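Reading time: 2 minutes

Packing Loose Cables for Storage: Project Report
Fengying Zou and Qiuyue Shi
June 28, 2024

1. Purpose
The Kiden teaching store holds spare cables in open trays. Cables from different sets get mixed, and finding one lead can take longer than the job it is needed for. We were asked to try out a small cardboard box with a fold-back lid as a replacement for the trays, and to write a packing method that a new student could follow.

2. Box
The box is ordered under the stock name Farno, item 3297. It arrives flat and is folded without glue. The lid is in one piece with the body and has side tabs, and there is a round finger hole for opening.

3. Method
The bench was covered with a green cloth, clipped along the far edge so that it would not creep when a box was pushed across it. Boxes were opened with the lid laid right back. Each cable was coiled by hand, and plugs were put in before the slack. Tape was kept within reach on the cloth. Scraps were left until the end of a run and then cleared together.

We ran 15 packing trials with coiled cables and 16 with cables put in as they came from the tray. Coiled cables took longer to pack but came out one at a time. The others had to be lifted out as a bundle and sorted again.

4. Problems
Black cables are hard to tell apart once packed. A lead end left standing up catches the lid. The floor collects paper and packing material quickly, and time for sweeping should be allowed in the plan.

5. Work area

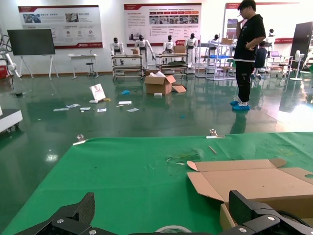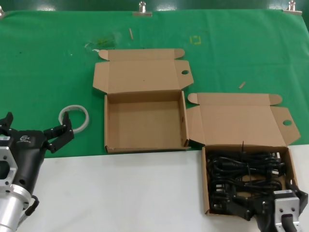 Can the same box be used for mains leads with large plugs?
It can if only one or two are packed together, with the plugs laid at opposite ends. With more than that the lid does not close flat.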